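Nelari Hand-Guide Kit, two-arm version
Reviewed by Lorena Iturra

The Nelari kit costs 1,258 dollars and arrives with a manual that assumes you already own the manual. Past that, I like it a good deal.

You get two small leader arms. Move them, and your big arms do the same thing a moment later, with all your hesitations faithfully preserved. Press the pedal and the motion is saved as a demonstration. Press it twice and you have deleted the demonstration. I learned this after nearly 60 of them.

Setup
Two hours, most of it cables. Canan Kocabaş did ours in July and has not offered since.

In use
Grip feedback is a faint buzz, fine for blocks and hopeless for anything that might crack. Bottle work is where the kit earns its money: one hand holds the glass sideways, the other comes in at the neck, and you find out how much of your own skill lives in your wrists. My best session ran to 8 usable takes before my shoulders resigned.
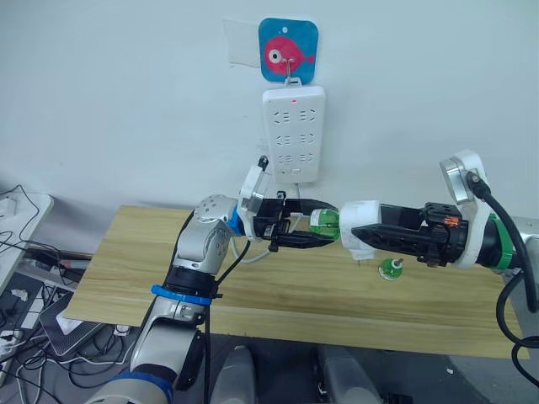
What I'd change
A stiffer pedal and longer leads. The playback software also names every file "final", including the ones where I sneezed.

Four stars. The older Mockus set is cheaper and has a better pedal.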